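Lista de comprobación: escaleras de mano y plataformas en nave de almacén
Amurar, nave de Grekden. Revisión del 20 de mayo de 2019. Rellena: Wondimu Belay
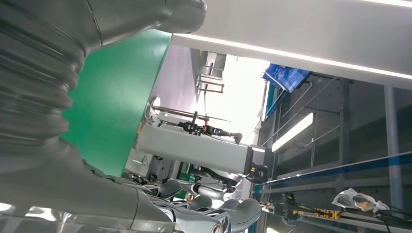

Criterio: C = conforme, NC = no conforme, D = dudoso. Un D cuenta como NC hasta que alguien me demuestre lo contrario, y una casilla marcada en la hoja anterior no demuestra nada.

1. Inventario
Todas las escaleras llevan número legible: NC
Comentario: el listado de abril dice que hay 9. Dos comparten el mismo número, lo que hace pensar que se copió de la hoja previa sin salir de la oficina.

2. Largueros y peldaños
Sin grietas, golpes ni deformaciones: C
Peldaños firmes, sin holgura: D
Comentario: la 738 gira un poco en el cuarto peldaño. Me dicen que «siempre ha sido así». Retirada con etiqueta roja.

3. Zapatas antideslizantes
Presentes en todos los apoyos: C
Desgaste aceptable: NC
Comentario: en la 940 la goma está lisa por un lado. La casa Sandberg suministra recambio; no acepto el apaño con cinta que lleva ahora.

4. Limitador de apertura (tijera)
Cadena o cinta íntegra, tensada al abrir: C
Comentario: probadas una por una. Que conste, ya que en abril figura un único visto para todas.

5. Plataforma con ruedas Gultus
Frenos en las cuatro ruedas: D
Barandilla y rodapié montados: NC
Comentario: los frenos bloquean, aunque hay que pisarlos dos veces. El rodapié está guardado en el altillo «para que no estorbe». Hasta que se monte, la plataforma no se usa. La llave la tengo yo.

6. Almacenamiento
En horizontal, sobre soportes, lejos de pasillos: D
Comentario: los soportes existen. La mitad de las escaleras estaban apoyadas en la pared junto al muelle. Se recolocaron durante la visita, y eso me dice poco de cómo están el resto del tiempo.

7. Suelo y zona de trabajo
Superficie nivelada y seca: C
Balizamiento disponible: C
Comentario: conos y cinta en el armario de entrada, todavía con el precinto. Me cuesta creer que se usen.

8. Formación
Registro firmado por los usuarios: NC
Comentario: faltan 2 firmas y varias de las que hay parecen hechas con el mismo bolígrafo y la misma prisa. Se repetirá la charla, con lista nueva.

9. Carga máxima
Etiqueta visible: D
Comentario: se lee en casi todas. Preguntados tres operarios, uno supo decir la cifra.

Pendiente: zapatas de la 940, decisión sobre la 738, rodapié de la Gultus, numeración duplicada. No cierro ningún punto con foto enviada por correo; vuelvo y lo miro. La visita llevará unas 2 horas.

Firma del responsable de nave: pendiente.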